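Flat Folding: Knitwear
Gallery 4, Garment Care Series
Pinness Textile Notes
Updated 2026-10-12

Scope

Knitwear is stored folded. A hanger concentrates the weight of the garment at two points on the shoulder line, and a loosely knitted fabric will lengthen under its own mass over a single season. The method on this page applies to pullovers with set-in or drop shoulders, ribbed cuffs and a ribbed hem. Cardigans are covered in the September gallery and need the buttons fastened before anything else is done.

The working surface should be larger than the garment with both sleeves extended. A made bed is suitable. A kitchen table is usually too narrow for an adult size, and the sleeves end up hanging over the side, which pulls the body off square. Smooth the cover first. Ridges in the bedding transfer to the fold lines.

Positioning

Place the sweater on its back with the neckline toward the head of the bed and the hem toward the person folding. Align the side seams by hand without stretching. Ribbing is elastic and recovers; the body fabric recovers more slowly, and a fuzzy yarn will grip the cover and drag if it is pulled sideways. Lift and set down instead.

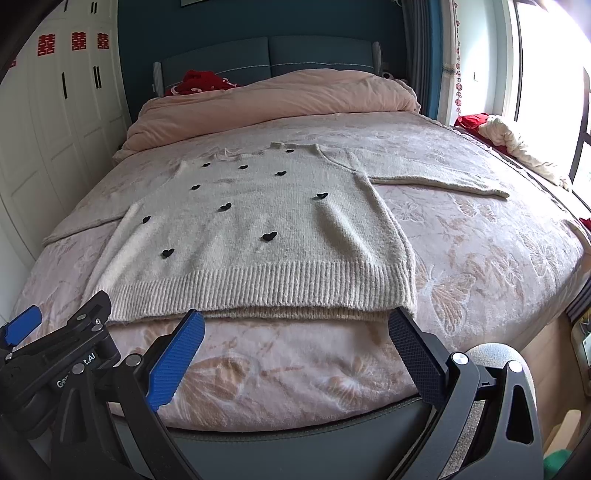

Light grey knit with black heart appliqués, face up on a pale pink bedspread. One sleeve extended, the other folded down; ribbed hem doubled along its lower edge.

Appliqués change the procedure slightly. A stitched or bonded motif is stiffer than the knit around it and should not sit on a fold line. Where motifs are scattered, a clear line is rarely available for the full width, so shift the fold by a finger's width up or down until it crosses as few as possible. Do not iron over them. If the face has to be pressed, turn the garment inside out and use a cloth.

Sleeves

Bring each sleeve across the back of the body, then turn it down parallel to the side seam. The garment is turned face down for this step. The cuff should finish short of the hem. If it projects past the ribbing, fold it back on itself once. Sleeves crossed over the front leave a visible line across the chest.

Hem and body

Wide ribbing tends to roll at the edge. Flatten it before the first body fold, or the roll will be carried into the centre of the stack and form a hard ridge. Fold the hem to mid-chest, then fold again to the neckline. Heavy gauges are folded once only.

Storage

Gakia shelf inserts are 500 mm wide and take two folded adult pullovers side by side. The Meesuk drawer, at 965 mm, takes three with clearance. Stack with the heaviest at the bottom and refold at each change of season on a different line. Cedar blocks are placed beside the stack and kept off the fabric.

For off-season storage we use the Bundska cotton bag, 1000 mm long, laid flat under the bed. Garments go in clean and fully dry. Plastic tubs are acceptable for short periods if the lid is vented.

Related galleries
Cardigans and button plackets
Scarves, rolled and flat
Removing pilling from brushed yarns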